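一颗柠檬的去向

8月8日

果盘是一月碎的。怎么碎的就不讲了，跟我赶着接一个推销电话有关。总之从那以后家里就没有果盘了，水果买回来直接放桌上。我原以为这是个过渡方案，过渡到现在，我已经不太记得有果盘的日子是什么样的。

期间不是没想过再买。Prisden二楼有一只，宽口，浅灰，标价925，我站在那儿看了一会儿，心想这里头得装什么水果才配得上。后来去一楼买了袋橘子，四舍五入也算逛过了。

没有果盘的第一个后果，是家里有多少水果变得一目了然。以前有个盘子兜着，上面两个苹果光鲜亮丽，下面那一层是什么年份的，谁也不去翻。现在全部平铺，人人平等，哪一个开始发皱，吃早饭的时候就跟你面对面。我被一只梨这样看了三天，第四天把它炖了，炖得不好吃，但心里踏实。

第二个后果是柠檬会滚。

关于这张桌子

桌子是从Yolanda Paucar手里接过来的，她搬去2106的时候电梯里塞不进去，打电话问我要不要。我问什么颜色，她说深灰，近乎黑，很显高级。她没说深灰近乎黑的桌面上，每一粒面粉都像夜空里的星星。

桌面略微有点光，窗户一亮，就在上面拖一条白白的影子，所有的擦痕和小点子都在那条影子里现形。刚搬来那阵子我还拿布去追，擦完换个角度看，又有。擦桌布换过三种，连Wulten那种据说专治深色台面的清洁膏都用过，一小罐用到见底，最大的改善是我的手变滑了。

后来我就想通了一半。划痕留着，油渍擦掉，面粉看心情。另一半还没想通，所以每次有客人来，我还是会提前在桌上放点什么，引开他们的视线。一般放柠檬。柠檬放在这张桌子上真是好看，我得承认。整张桌子黑沉沉的，就它一个黄得理直气壮，好像房租是它交的。

Duván Carhuamaca来吃饭，坐下来第一句话就是这柠檬真黄。我说是吧。第二句话是，你这桌子怎么花了。

只买两样

这个夏天给自己定了条规矩：水果一次只买两样，吃完再买。定规矩的起因是冰箱下层那个抽屉，有一天我把它拉出来清，从里面请出来一袋葡萄、半个哈密瓜、一盒已经很难称为蓝莓的东西，还有四个猕猴桃，硬得像刚买，我却完全想不起是哪一年买的。洗那个抽屉花了43分钟。我之所以知道，是因为一边洗一边听一集播客，播客讲的是极简生活，讲完了我还在抠抽屉角。

两样的规矩听着简单，执行起来全是漏洞。比如，打折送的算不算？Khanyisile Oosthuizen从她家院子里摘来的算不算？（她每次来都带一大袋，放下就走，跟逃逸似的。）再比如，柠檬算不算水果？

最后一个问题我跟Wilson Valderrama吵过。他的意见是柠檬属于调料，跟姜蒜一个部门，不占名额。我的意见是，柠檬长在树上，有皮有籽，水果摊上卖，凭什么到我家就转岗。他说那你拿起来啃一口。我没啃，但也没认输，这个案子就一直挂着。

上周末的结果是按我的算法来的：一颗柠檬，加一盒红的，名额用满。买回来往桌上一放，看着还挺像个有节制的人的生活。 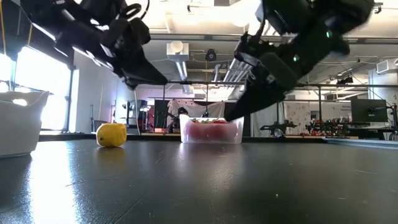
盒子的问题

接下来要说的是塑料盒。透明，长方形，边上一圈沿，谁家里没有几个。它的本职是把果子从店里运回来，到家就该下岗了，可我总是舍不得扔，洗一洗，控干，摞到水池下面的柜子里。我妈攒塑料袋，我笑她笑了二十年，现在我攒盒子，她来的时候打开那个柜子看了一眼，什么也没说，轻轻关上了。那一下关得很有水平。

盒子装果子有个毛病，也可以说是个本事：隔着那层塑料，里面永远红得朦朦胧胧，绿叶子在顶上支棱着，怎么看都新鲜。得把盖子掀开，得往下翻，才知道底下那一层的真实情况。这跟果盘其实是同一种骗术，只不过果盘925，这个白送。

所以我现在的流程是这样，写下来主要是提醒自己：

到家先开盒，不许先坐下。坐下就是明天的事了。

把底下压软的挑出来，当场吃掉。站在水池边吃，不用盘子，这几颗不计入任何统计。

剩下的不洗，放回去，盒底垫一张厨房纸。以前我喜欢一口气全洗了，觉得自己很能干，过两天再看，能干的后果长了一层白毛。

盒子放在桌上看得见的地方，别往冰箱深处推。有人要跟我讨论冷藏温度，我知道，我都知道，可我家冰箱深处是个有去无回的地方，吃进肚子里的常温果子总比冷藏着烂掉的强。天特别热的时候例外，例外的时候放冰箱门口那一格，贴脸放。

柠檬单独放，离盒子远一点。这条没有科学依据，单纯是它滚起来会撞。

柠檬的一生

一颗柠檬在我家能做的事，理论上非常多。可以切片泡水，可以挤到鱼上，可以擦皮屑拌进蛋糕糊，可以用来去砧板上的蒜味，可以跟小苏打一起对付水垢。我收藏过一篇文章，标题就叫柠檬的多少种用法，具体数字忘了，反正看完觉得前半生都白过了。

实际情况是这样的。第一天，柠檬放在桌上，好看。第二天，好看。第三天，我煎鱼，想起来有柠檬，鱼已经吃完了。第四天有人来，它负责掩护桌面。第五天我把它拿起来捏了捏，感觉比刚买时硬了一点，放下。到第八九天上，我才终于下决心切开，挤了半颗在茶里，酸得站起来走了一圈。

另外半颗，切口朝下扣在小碟子上，放进冰箱，然后就进入了那个有去无回的世界。

Khanyisile说她外婆会在切之前把柠檬按在桌上来回滚，用掌根压着，滚到皮发软，汁就多了。我试了，确实比直接挤要痛快，桌子倒是很配合，滑溜溜的。唯一要注意的是别按得太投入，我有一回手一松，它直接从桌沿飞出去，在地上弹了一下，停在沙发底下。捞它用了一把长柄伞，顺便捞出来一支笔、一只袜子和一张电影票根。票根上的片子我没印象，也许是跟那四个猕猴桃同一年的。

另外补一条实用的，省得这篇东西看起来全在发牢骚：用不完的柠檬，趁它还新鲜，把汁挤进冰格里冻上，一格差不多够一杯水。我说趁它还新鲜，重音就在这几个字上。冻一颗打了蔫的柠檬，挤半天，连一格都装不满，还把手上的小口子全给你找出来。

皮也别急着扔。黄的那层薄薄削下来，装进小瓶子倒上糖，盖好晃一晃，过几天那糖就有了香味，撒在吐司上很好吃。白的那层苦，削深了只能自认倒霉。我第一瓶就是苦的，硬吃了两个礼拜。

红的那盒怎么吃

没有怎么吃。路过一次拿一颗，路过得多了就没了。我本来还有个计划，翻出一本旧菜谱，折了角，打算做点像样的东西。折角的那页在第一天晚上还摊在灶台边，等我把油和盐都摆出来，回头一看，盒里的数量已经不支持任何菜谱了。

Nanna Vídalín的办法是买回来先分装，分成几小碗，一天一碗，吃完就收手。她家确实是这么过的，我亲眼见过冰箱里那一排小碗，排得跟阅兵似的。我也学过一次，当晚吃了周一的、周二的，周三的吃到一半觉得不好意思，把剩下的半碗倒进了周四。

她问我效果怎么样，我说碗洗得比较多。

叶子和蒂我都攒在一个碟子里，最后一起倒。有人说可以晒干了泡茶，我看了看那一碟，觉得人到这个份上还是可以放过自己的。

空出来的盒子洗了，控在架子上，等干了就去跟它的前辈们会合。我昨天趁着劲头把水池下面的柜子也理了一遍，给每个盒子找盖子。结果盒子比盖子多，可是又有两个盖子跟哪个盒子都合不上，我蹲在那里对了很久，腿麻了，把它们原样塞了回去。

周末打算再去一趟Prisden。两样，就两样。桃子应该还有，另外一样没想好。柠檬的名额问题Wilson说要投票，我说两个人投什么票，他说可以把Yolanda叫上，她跟那张桌子好歹有过感情。

她要是来的话，我得先把桌子擦擦。

联系我：页面右上角留言信箱 | 文字与图片版权归博主所有，转载请先打招呼 | 返回顶部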